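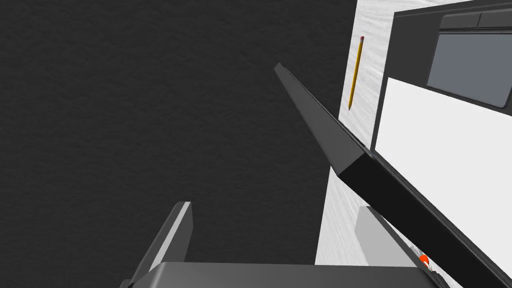
Public Consultations Should Be Written for the Public

By Janaka Bepari

Mar 31, 2026

A local authority that asks residents for their views takes on an obligation. It must ask in terms that residents can understand, allow them time to reply, and show afterward what it did with the answers. The town of Zoltthorpe has met the first of these duties poorly, the second barely, and the third hardly at all. It is far from alone in this, but its recent consultation on library hours is a useful case, and the lessons from it deserve attention before the next one opens.

The consultation opened in December. The document placed before residents ran to 43 pages. It described a "rebalancing of the service envelope" across the Dranow and Bouazza branches and invited comments on "the preferred access model." A reader who persevered as far as the second appendix would have learned that the Bouazza branch was to lose its evening opening and that the Dranow branch would close at lunchtime. Neither fact appeared in the summary. Neither appeared in the notice pinned up in the branches themselves, where the people most affected were likely to see it.

The town received 740 replies. The council has described this as a strong response, and in one sense it was. Yet a large number of those who wrote were not answering the questions that had been put to them. They wrote to ask what was being proposed. When a consultation produces questions instead of opinions, the fault lies with the drafting.

The usual defense of such documents is that they must be precise. Decisions made by public bodies can be challenged, and officers are understandably careful to record every option and every condition. Fouad Salem, who drafted council papers for many years before his retirement, put the point to me firmly. A loose sentence, he said, can cost a department a year of argument. I accept that. But precision and obscurity are different qualities. "The library will close at five on every weekday" is a precise sentence. "Evening provision will be subject to consolidation" is a vague one, and it would be no easier to defend before a judge than before a pensioner with a bus to catch.

There is a second defense, less often spoken aloud, which holds that most residents do not read these papers in any case. The argument is circular. People stop reading what they have learned they cannot follow. Those who continue are the ones with training, free time, or a professional interest, and their views are then reported as the views of the town. Parents working late shifts, residents whose first language is not English, and older people who prefer paper to a screen drop out of the record. The library is the public service these groups use most. A method of asking that leaves them out will produce a distorted answer, however large the total number of replies.

The form itself deserves mention. It offered five boxes, from "strongly support" to "strongly oppose," beneath statements that few people would wish to oppose. One asked whether the respondent supported "a sustainable library service that meets modern needs." Agreement with that sentence says nothing about evening hours. It was nevertheless cited in the council's report as evidence of support for the preferred model. I do not suggest bad faith. I do suggest that a question with only one reasonable answer should not be asked at public expense, and that an answer to it should not be relied upon.

It can be done better, and at modest cost. When the Pumico housing association proposed changes to its repairs service, it sent tenants a letter of two pages. The first page set out what would change and what would stay the same. The second listed three questions, each with space for a reply in the tenant's own words. Full technical papers were available on request and at the association's office. Nana Wumbei, who managed the exercise, told me that the letter took longer to prepare than the technical papers did, and that staff disagreed at length over individual words. That is as it should be. The labor of making a proposal clear belongs to the body making it.

The association also did something that Zoltthorpe has not. It published the tenants' comments, with names removed, and wrote beside each group of comments whether the plan had been altered and why. Several requests were refused. Tenants were told so plainly. Complaints did follow, but they concerned the decision, and were not complaints that the decision had been hidden.

I would ask the council to adopt a few simple rules. Every consultation should begin with a statement, no longer than a single page, of what will be different for residents if the proposal goes ahead. That page should be read before publication by people who had no part in writing it. Paper copies should be placed wherever the affected service is delivered, and staff there should be given time to explain them. The period for reply should not fall across a public holiday, as it did on this occasion. Finally, the report that follows should record the main objections in the respondents' own words and answer them one by one.

Councillor Kwadwo Osei has argued that rules of this kind would slow the work of the council. They would, to some extent. A page that must be understood by every household takes longer to write than one intended for a filing cabinet. Against this must be set the time now spent on correspondence, on repeated meetings, and on repairing the relations between the town hall and the people it serves. Younes Bennani of the Bouazza Library Friends has written to the council four times since the report appeared, seeking an explanation of the new timetable. He has had two acknowledgments and no explanation.

The council will consult again this year, on parking charges and on the future of the allotments. Both subjects touch daily life, and both will draw strong opinions. The draft papers have not yet been released, and there is still time to rewrite them. I urge the officers responsible to begin with the first page, and to show it to a few residents before it goes to print.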